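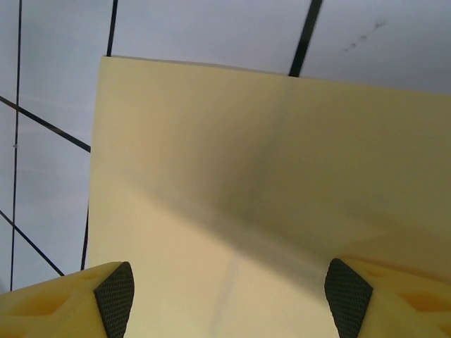

Up at 6:30 and started on the back room before breakfast. Most of the morning went on paper. I had four boxes of it from the Wunilwood years, and I got through two. Kept the lease, the tax returns and Mbali's letters. The rest went in the recycling bag, which split on the stairs.

Bought a pack of 100 folders at the hardware store, plain ones, because they were out of the kind with tabs. I'm writing the labels by hand. So far: house, car, medical, Fallia, and one that just says "ask Kiprono."

Found the receipt for the old fridge, $407. I would have guessed less. Also found the manual for it, and we got rid of that fridge in August.

Violeta called at lunch and wants the sewing patterns if I come across them. I told her I thought they were in the closet. They were not in the closet. Will look under the bed tomorrow.

Knee sore from kneeling on the floor. Should have used the table from the start. Soup for supper, the last of the lentil. Two boxes left, and the shelf still has to be wiped down before anything goes back on it. Need tape and more bags.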